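Grovia is looking for people to try out the Lelach table kit

Posted 17 January 2025

We make a two-arm table kit called Lelach, and before it goes on sale we would love to have it used, poked at and grumbled about by people who didn't help build it. You don't need an engineering degree or any time spent around robots. If you can sort a drawer and tell us frankly when something annoys you, you're very much the sort of person we had in mind!

The work is simple enough to explain over coffee. You'll guide the arms through small sorting jobs, with toy-sized blocks and plastic baskets, and then fill in a short form about what felt easy and what felt clumsy.
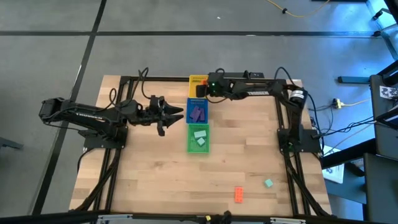
Each visit lasts 5 hours, with a proper lunch in the middle (we take lunch seriously), and we have room for 15 people in this first round. Everyone who joined the December tryout is welcome to come back, and several of your complaints have already gone into the new handbook, so thank you for those.

You'll be shown the ropes by Suryani Yusof, who wrote most of that handbook and is endlessly patient with beginners. Please wear closed shoes and tie back long sleeves or anything dangly.
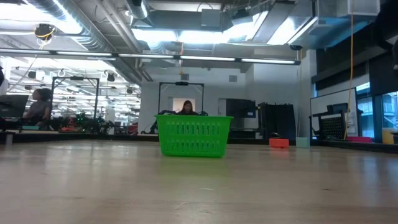 The workshop, seen across a tabletop with a green basket.

We pay $908 for the full set of visits, and travel is covered on top of that. To put your name down, write a few lines to Siham Geagea at the Grovia front desk and mention which hours suit you best. Parking is behind the building, off Bolteder Lane.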